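Dish Swap Is Back at Nornwood!

We weren't sure the February dish swap would fill one long table, let alone the whole back half of the hall, and then Friday came and people just kept walking in with boxes. Mugs, pie tins, gravy boats, somebody's entire set of yellow soup bowls (gone in minutes, and I wanted them!). By closing we had logged 200 pieces in and only 34 left over, and those have already gone over to the Lennox Street pantry.

If you missed it, the rules are the same as last year. Bring what you don't use, take what you will, and please wash it first. Chips are fine if you mark them with tape. Cracks are not.
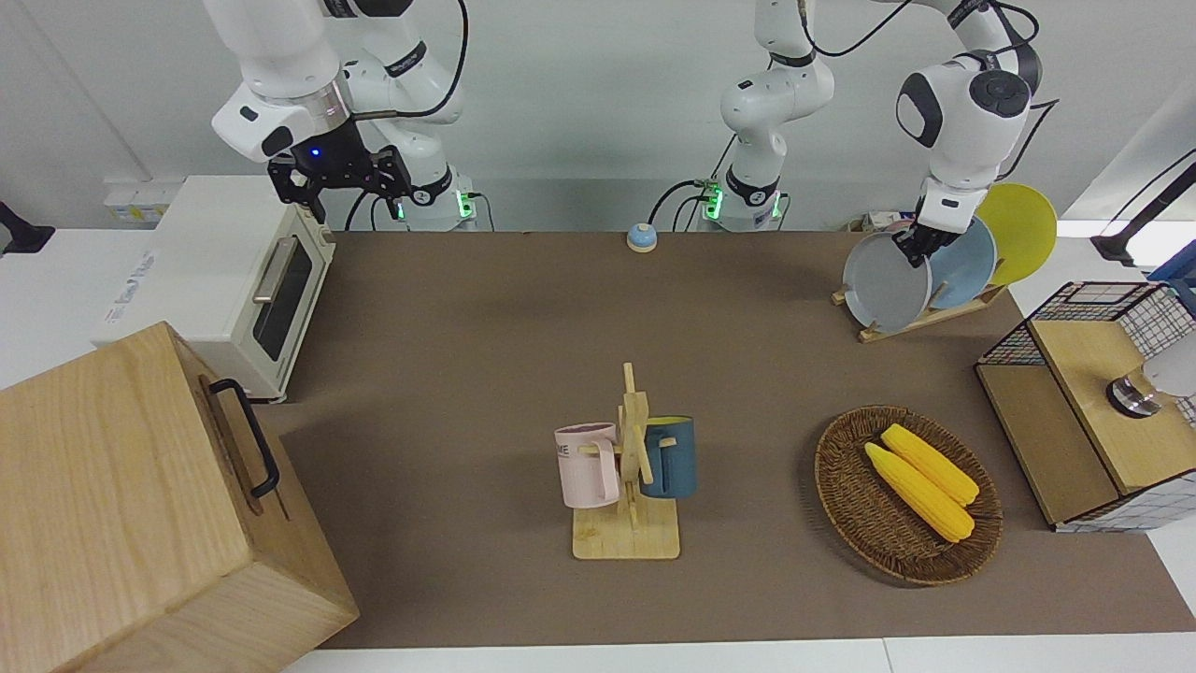
Nornwood Neighbor, Issue 34

The plates went fastest this time, mostly the plain everyday ones in odd numbers. Plenty of you live with 4 plates that don't match and are happy that way, and I'm with you. The Zerkby end of town brought the best baking dishes, as usual, and the Wullow bus riders get a special cheer for carrying stoneware up that hill in the slush.

We'd love to do glassware next. Jars count, and so do vases! Leave a note in the box by the front desk if you have shelves to lend, or if you can come early to help unwrap. Newspaper is always welcome too, we ran out before seven.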